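Journal > Around the House > Entryway

March
By Trinidad Rivas

The shoes by our front door had been a heap since before the holidays. I finally sorted them one evening in March, starting at 7 with the radio on. Over 12 pairs came out of the corner, plus one gardening clog with no partner.

I went with a two-tier rack, black metal with chrome rods. I had looked at a wooden bench from Irevel for $88, but it was too deep for the spot. The rack was $13 at a yard sale on Comon Street, and the seller threw in a boot tray.

It lives on the blue carpet in front of the wicker folding screen. I like the screen there – it hides the vacuum and the box of extension cords.

My rule now is that only shoes worn that week stay out. Sandals and slides go on the bottom, sneakers on top. Winter boots went to the hall closet.
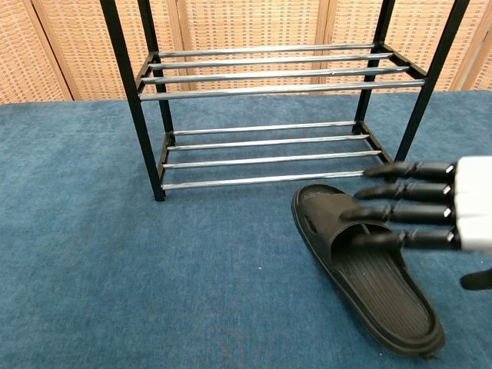
Small heels do slip between the rods, so my two dressy pairs went back in their boxes. Flat soles sit fine. I vacuum under it with the narrow attachment and don't have to move anything.

Next is the coat hooks, which are 65 inches up and too high for my daughter. I want to add a lower row before summer.

Get new posts by email. Enter your address to subscribe. You can unsubscribe at any time.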